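Belkadi Rally Raid - route and logistics, progress report to the main sponsor

By Struan Hepburn | November

3 min read

We use cookies to remember your settings. Accept / Manage

Status of the route

The course now stands at 1463 km from Junen to Stallura. Liaison sections make up the larger share. Two special stages were redrawn after the spring survey: the river crossing on stage three was dropped, and stage five now starts north of the quarry road. Land access is signed for all stages except the Akik plateau, where one grazing permit is still open. Seija Rantala expects the signed copy before the road book goes to print.

Entries

There are 55 confirmed entries across bikes, cars and trucks. The truck class is smaller than planned. Entry fees for that class were held at last year's level, and the shortfall is covered by the reserve line in the approved budget. No change to the total grant is requested.

Timing and tracking

Sunil Marikar has finished the test of the tracking units on the Junen loop. Position reports were steady on open ground and patchy in the gorge. A second relay mast has been added to the plan at the gorge exit. The cost is charged to communications, which remains under budget.
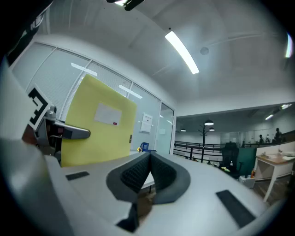

The mast needs its own power supply and a vehicle track to the site. Both are included in the revised stage four plan. Start intervals for cars stay at two minutes, with a longer gap ahead of the first truck.

Medical and safety

Anwara Sheikh has agreed the medical cover with the district hospital. The helicopter contract is in draft - the open point is standby after dark. Fuel points have been checked against the shortest range declared by any bike team.

Next period

- Close the Akik grazing permit
- Sign the helicopter contract
- Send road book proofs to Santeri Tuominen for the distance check
- Issue the second bulletin to teams

The budget call remains set for Wednesday at 10 a.m. The updated cost sheet will be sent before the call.

Sign up for our newsletter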